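Nakell Stretches Trimmer Warranty, With Strings Attached

January 4, 2020

Nakell has told its dealers that the warranty on its homeowner string trimmers, hedge trimmers and handheld blowers is going from two years to five. The letter calls it the longest coverage the company has ever put on handheld equipment. It may be. It also comes with a two-page sheet of conditions, and anyone who has stood at a service counter arguing over stale gas will want to read the sheet before getting excited about the number on the hang tag.

The program covers 14 models. All of them are gas units sold for residential use. Chain saws are out, pole saws are out, and the Cordeiro battery line stays where it was, at two years for the tool and one for the pack. Commercial buyers get nothing new at all. A landscaper who buys one of the covered trimmers still has the same 90 days as before, and the letter reminds dealers that they are expected to ask how the machine will be used and write down the answer.

Years three, four and five only kick in if the owner does two things. The unit has to be registered by the selling dealer at the time of sale, and it has to come back to an authorized shop once a year for a paid inspection. Miss one inspection and coverage drops back to the old two years. There is no grace period mentioned anywhere in the sheet. We asked whether a customer who shows up a week late is out of luck and were told that the terms "speak for themselves."
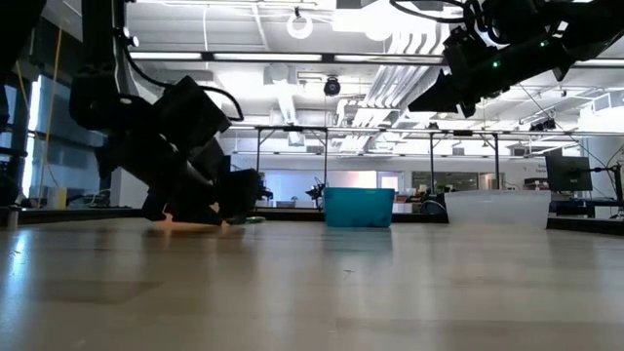

A black robot arm with its gripper down on a wooden tabletop, small orange and green objects beneath it.

So what does the inspection cost? Nakell suggests a price and leaves the rest to the shop, and it would not let us print the suggested figure. Dealers we talked to said they expect to charge what they already get for a basic tune-up, with the plug and the air filter extra. Do that every year for five years on an entry-level trimmer and the owner has paid for a second trimmer. Plenty of people will do the math in the parking lot and decide to skip it.

Nakell sees it differently. Lautaro Carrasco, who runs dealer service for the company, said the yearly visit is what makes the longer coverage possible.

"A machine we see every year is a machine that lasts," Carrasco said. "Most of the failures that come back to us started as something small that a technician would have caught."

We don't doubt that. A fuel line with a hairline crack is cheap to replace in the spring and a lot more trouble after the engine has been run lean all summer. But we asked Carrasco what share of owners Nakell expects to keep up with the inspections through year five, and he said the company had no projection to give out. It is hard to believe that a manufacturer would put five years on a product without somebody in accounting having worked that out.

Then there is the list of what counts as a warranty repair in the later years. The first two years cover parts and labor, same as always. From the third year on, labor is covered only for the crankcase, cylinder, piston and ignition module. Carburetors are listed as parts only, and fuel lines, primer bulbs, recoil springs, trimmer heads and clutch drums aren't listed at all. Ask any mechanic what actually walks through the door on a four-year-old trimmer. You will hear carburetor, primer bulb and recoil, in some order, and you'll wait a long time before anyone says crankcase.

The carburetor language is worth a closer look. The part is covered "except where failure results from fuel quality." Nearly every carburetor that fails on a homeowner trimmer has a fuel quality story behind it, or at least one that can be told. The sheet doesn't say who decides, or what evidence the shop has to send in. It does say that claims without a photo of the fuel filter will be returned unpaid.

For dealers, the money side is mixed. The inspections should bring people back through the door, and a customer who comes in for an inspection often leaves with a spool of line and a jug of mix oil. That part is real, and several shop owners said they were glad to have it. On the other hand, the warranty labor rate is not changing. It was last raised three seasons ago, and it sits below what most shops charge at the counter. More years of warranty at a rate that loses money is not an obvious gift.

One owner of a two-person shop put it to us this way: he'll push the program hard on the sales floor, hope people come in for their inspections, and hope that nothing inside the crankcase ever breaks.
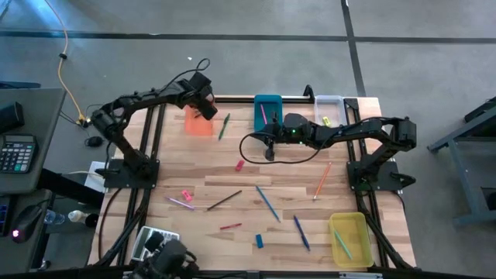
Three black robot arms mounted around a wooden tabletop. The gripper at right points down in front of a teal bin.

Fevar, the regional chain that carries Nakell along with two other lines, has already said it will sign up all of its stores. It plans to sell the inspections as a prepaid bundle at the time of purchase. That solves the problem of owners forgetting, at least from Fevar's end, where the money is already in the drawer whether the trimmer comes back or not. We asked if unused inspections would be refunded. They won't be. They can be moved to a new owner if the trimmer is sold, but the warranty itself does not transfer, so it is not clear what the new owner would be getting.

Smaller dealers have until the end of the month to opt in. Those who don't can go on selling the same machines with the two-year coverage, which means the same trimmer, at the same price, could carry two different warranties on opposite sides of the same town. The letter offers signs for participating dealers. It has nothing for the others to tell a customer who asks.

Timing matters too. Vesach moved its own handheld line to four years in October, with no inspection requirement, though its coverage is thin in other ways (no loaner program, and the customer pays shipping if there's no dealer nearby). Nakell says its program was in the works long before that and was not a response. Maybe so. The dealer letter does mention "competitive programs" three times on the first page, and the sample counter card has a chart with a four-year bar next to a taller five-year bar. The chart has no footnote about inspections. Carrasco said the final version will have one and that the card sent to dealers was a draft.

Parts supply is the other question, and on that one the company gave us something firmer. Nakell says it will stock 432 part numbers for the covered models for at least 10 years after the last unit is built. That is a decent commitment, and if it holds it will be worth more to most owners than the warranty. A trimmer with available parts can be kept running by anybody with a screwdriver and a free evening. We'd like to see that promise in the owner's manual. Right now it is in the dealer letter, where customers won't read it and where it can be changed with another letter.

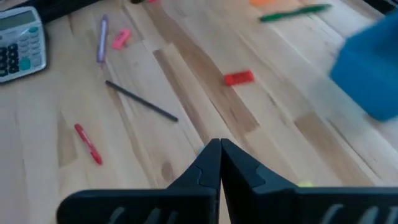 Owners of older machines get nothing from any of this. The coverage applies to units sold on or after the start date, and a trimmer bought over the holidays can't be registered for the longer term even with the receipt in hand. Dealers who had a good December are going to hear about that one. Carrasco said there were no plans to go back and include them, and he did not want to discuss whether a dealer could take back an unused unit and resell it under the new terms. Our guess is that some will try.

A few practical points for anyone shopping this spring. Ask the dealer whether the store is in the program before you pay, and ask to see the registration go through while you're standing there. Get the inspection price in writing for all the years, or at least for the first two. Keep the receipts for your fuel if you buy it premixed in cans. The sheet says premixed fuel is "preferred" and stops short of saying it settles an argument over a carburetor, but it can't hurt to have them. And if you mow somebody else's lawn for money even a couple of times a summer, ask about that before the salesperson checks the residential box for you, as a claim can be turned down over it later.

The full terms are supposed to go up on the Nakell website before the program starts. They weren't there when we looked. The company says printed copies will ship to participating dealers with the first spring orders, and that dealer questions should go to the area service rep in the meantime.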